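Home Economics 2, Unit 4: Planning a Kitchen
Handout prepared by Farah Goh

Counter space

Measure the free counter before choosing any appliance. Leave clear space next to the cooktop and next to the sink -- these two spots get the most use. Stone counters such as marble mark easily from lemon juice and vinegar, so wipe spills at once.

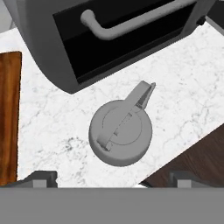
Outlets and walls

Tile behind the counter is easy to clean, but the grout needs sealing. Plan the outlets before the tile goes up. Moving one later means cutting tile and calling an electrician. In the Madusar floor plan (page 12) the outlets were added last, and two of them ended up behind the refrigerator.

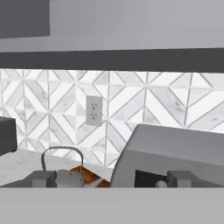
Do we need to show outlets on the first sketch?
Mark them with a small circle. Exact heights go on the final drawing.

For next class

Read the Storum packet, pages 2 to 12. Draw your own kitchen on grid paper and label the sink, cooktop and refrigerator. Silviu Manole will collect the sketches at the start of the lab -- put your name on the back. Late work goes in the tray outside room 353.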